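Is a "colour-safe" dry clean worth paying for on a suede cap, or am I being had?

Posted in Clothing Care & Repairs
2,349 views

Ihor Zinchenko
Member, Veltstead

I own one decent hat, a suede baseball cap I've had for four winters. The band inside has gone dark where it meets my forehead, and there's a shiny patch on the peak where I always grab it. Otherwise it's fine. No holes, stitching is sound, still keeps its shape.

I took it to the dry cleaner in the arcade at Brasbridge and the woman at the counter wanted $92 for what she called a colour-safe suede treatment. I asked what the treatment was. She said it was a special process. I asked what was special about it and she said it was safe for the colour. We went round that twice more and then I took my hat home.

I've since read a lot of advice online and I don't trust much of it. Half the pages tell you to use white vinegar, the other half tell you vinegar will wreck it, and all of them have a button at the bottom to buy a suede kit. One page said to steam it over the kettle. Another said to freeze it overnight in a bag, which sounds to me like something somebody made up and everyone else copied.

What I'd like to know:

Does a cleaner do anything to suede that I can't do at my kitchen bench?
Is the sweat mark on the band fixable at all, or should I stop looking at it?
Has anyone used the Iltix spray? The reviews all sound like the same person.

I'm not looking to make it new. I'd just like it not to look greasy. The cap cost less than twice what they want to clean it, so please don't tell me it's an investment piece.

Yatsenko
Regular, 2,963 posts

Good instinct walking out. Some cleaners do suede properly but they can generally tell you what they're going to do to it, and plenty of shops just send it away to someone else and add their cut. Ask whether it's done on the premises and what happens if the colour shifts. If they point to a sign saying all care and no responsibility, you have your answer.

For the shiny patch, you may not need any product. Suede goes shiny when the nap is flattened and a bit of skin oil gets into it. Let the cap dry out completely, then brush it with a proper suede brush or a clean, soft nail brush. Go one way first, then back the other way, lightly. If it's still shiny, rub it with a suede eraser (a plain white pencil eraser is close enough, but not a coloured one, they leave streaks) and brush again. Stop before you think you're finished. I've seen people rub a bald spot into a jacket cuff chasing the last bit of shine.

For grease that has soaked in, put cornflour on it, leave it overnight and brush it off outside. It will look awful when you first brush it, so don't panic. You might need to do it two or three times, and on an old mark it may only do half the job.

The band is a separate problem. On most caps it's cotton or some synthetic, so you can dab it with a damp cloth and a tiny bit of dish soap, then dab again with plain water. Fold it down away from the suede while you work and leave it folded down until it's dry. Don't soak it. Four winters of forehead won't all come out, and I'd be suspicious of anyone who said it would.

Dry it on something that holds the crown up and lets air in underneath. A wire stand does the job, and so does an upturned bowl if you're not fussy. Keep it off the heater and out of the sun. 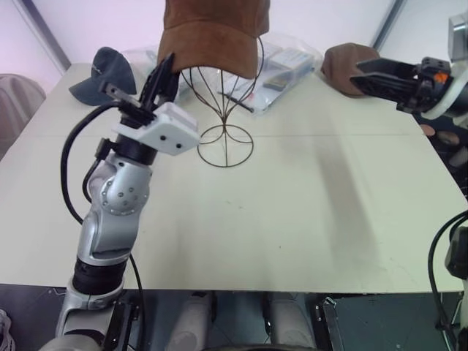
Brown suede cap and the wire hat stand.

The kettle thing has some truth to it. A bit of steam can lift flat nap, but you want the cap well above the spout and only for a few seconds, then brush. Too close and you'll get water spots, which are harder to shift than what you started with. I'd leave it as a last resort. As for the freezer, I can't see what it would do to grease except make it cold.

Vinegar I'd skip. People do use it on salt marks on boots, and that's probably where the advice wandered in from. Whatever you try, try it first under the back strap where it won't show.

dustpan_and_brush
New member

I always use baby wipes on mine and its fine. Comes up great. Some of them have a bit of lotion in them so I guess that conditions it too?

Yatsenko
Regular, 2,963 posts

Please don't put lotion on suede. It might look all right while it's fresh but you're adding the very stuff he's trying to get out.

marg.in.veltstead
Member

I can speak to the Iltix spray. It's a protector, so if you put it on now you're sealing things up with the grease still in there. The tin does say to clean first, in small print round the back. I used it on a pair of suede shoes and water did bead on them for a few weeks - after that I couldn't tell the treated shoe from the untreated one, and yes, I only did one so I could compare. It also made the colour a shade darker, and that didn't go away when the beading did.

I wouldn't pay the $92. I did pay something like it once for a suede skirt, at a different shop, and it came back clean enough but stiff as a placemat. They told me it would soften with wear. It's been in the wardrobe since February.

Ihor Zinchenko
Member, Veltstead

Thanks, the cornflour costs next to nothing so I'll start there. Did one round on the peak last night and brushed it this morning. The shine is duller, though I'm not ready to say it's fixed, it could just be cornflour I haven't got out yet. Haven't touched the band. Marg, one shoe is exactly how I'd have done it.

Last edited 2023-11-29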